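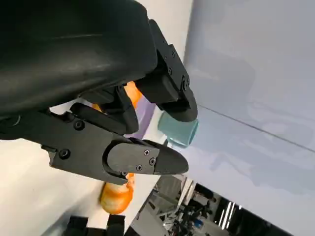
4.3 Marking out the pitch

Read section 4.2 first and check that the Clustis line marker has been primed. New pitches should be strung before any paint goes down. On an existing pitch you can follow the old lines, but string the touchlines again every April.

You will need:
Two 100 m string reels
Four corner pegs
Measuring tape
22 litres of mixed paint (enough for one full pitch and a second pass on the goal areas)

1. Mow to 25 mm the day before marking. Clear the clippings, as paint that lands on loose grass comes away with it.

2. Put a peg in at the first corner and run the string along the touchline. Pull it tight and tie off at the second peg.

3. Square the corner with a 3-4-5 triangle. Measure 3 m along the goal line and 4 m along the touchline, then adjust the goal line string until the distance between the two points is 5 m.

4. Repeat for the other corners. Measure both diagonals. If they differ by more than 300 mm, go back to step 3.

5. Fill the tank through the strainer. Do not fill past the upper mark.

6. Set the wheel guides to the line width you want. The same width must be used all over the pitch.

7. Start the pump and walk at a steady pace with the front wheel just inside the string. Stop the flow before you stop walking – paint will pool if you do it the other way round.

8. Lift the string straight up once the line is finished. Dragging it sideways will smear the edge.

Caution: Never use weedkiller or creosote in the tank. Both damage the seals and can burn players' skin.

Note: In wet weather, wait until there is no standing water on the surface. Thinning the paint to make it go further gives a grey line that washes out within days.

Spare nozzles are sold in packs under part number 2678. For paint in 1000 litre containers, contact Ilze Kuusk at the Narken depot in Gallthorpe. Orders placed by noon on Wednesday go out the same week.

Cleaning the tank and pump is covered in section 4.4.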